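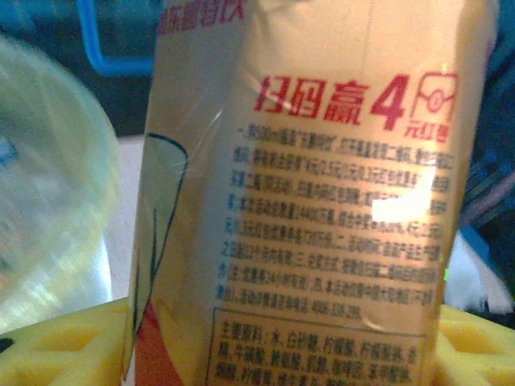 Nesthorpe will start a deposit system for drink bottles and cartons in September, after the town council voted for it late in the evening at its June meeting. Shoppers will pay a little more for each drink and get this money back when they return the empty container to a collection point.

The system will cover plastic bottles, cans and drink cartons. Glass is not included in the first year. The council says glass is heavy to carry and needs separate trucks, and the town has only one such truck, which is already used for the restaurants on the harbor street.

There will be 20 collection points. Most of them will be inside food shops, but two will be at the bus station and one at the swimming hall in Clundside. The village of Fahy, which belongs to Nesthorpe but lies on the other side of the river, gets one point beside the post office. People in Fahy had asked for two, and a letter with 929 signatures was given to the council in the spring. The council answered that a second point can be discussed after the winter, when it is known how much the first one is used.

The work of emptying the points and sorting the containers was given to Zolix, a company which already collects paper and cardboard in the eastern part of the town. Zolix will rent a hall behind the old brewery for the sorting. The contract is for two years, and the town can end it earlier if the points are left full for more than two days in a row.

For many families the most important question is what counts as an empty container. According to the rules which the council published together with the decision, a bottle must not be crushed and its label must still be on it, so that the code can be read. Caps may stay on. Cartons must be rinsed and may be pressed flat, but only if the code is on the outside. Containers bought outside the town will be accepted in the bin next to each point, but there is no money back for them. This rule caused the longest discussion at the meeting, as many people in Clundside do their weekly shopping in the next town, where no deposit is paid. 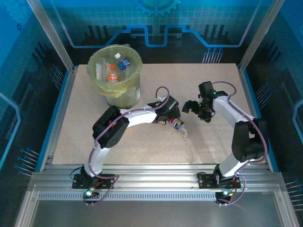

Cathal Ní Chonaill thinks that the rule on outside bottles will be the first one to be changed. People will not keep two bags at home, one for bottles with a deposit and one for bottles without, and the staff in the shops will have to explain the difference again and again to customers who are in a hurry. It would be better, in this view, to pay a smaller sum for every bottle, no matter where it was bought, and look at the costs after half a year.

The council did not accept this proposal, which had also been made in writing before the meeting. It said the money for the returns must come from the deposits paid in the town, and there is no other source for it in this year's budget. It promised to publish the numbers of returned containers every month, for each collection point separately.

Small shops will be treated differently from large ones. A shop with a small floor area does not have to take back any containers, but it must still charge the deposit and show it on the receipt. Shop owners can ask the town for help with changing the cash register. So far 43 shops have asked for this help, and the council expects more requests before the end of summer. The kiosks on the beach are free from the system until next spring if they close for the winter.

The town has tried something similar before. Eight years ago a single machine for cans stood in the entrance of the market hall. It was popular in the beginning, but it was often out of order, and when the market hall was repaired the machine was taken away and did not come back. At that time the machine took roughly 2000 cans in a good week. The new points will be looked after by a person during the day, and only the two at the bus station will be open at night.

Schools can also take part. A school that wants to collect containers will get its own bags with a number printed on them, and the deposit will be paid to the school's account at the end of each month. The primary school in Clundside has already said that it wants to use the money for a trip to the sea. Sports clubs have asked for the same right, and the council will give them an answer in August.

A leaflet with the rules will be sent to all homes before the start. It will be printed in four languages and can also be picked up at the library and at the town hall. Information evenings are planned in Nesthorpe, Clundside and Fahy, all of them at 6 p.m., and the places will be printed in the leaflet. Questions about the contract with shops can be sent to the town's waste office, where the telephone is answered in the mornings from nine until noon.

The yellow bags for mixed packaging, which are picked up from homes every second week, will stay as they are for now.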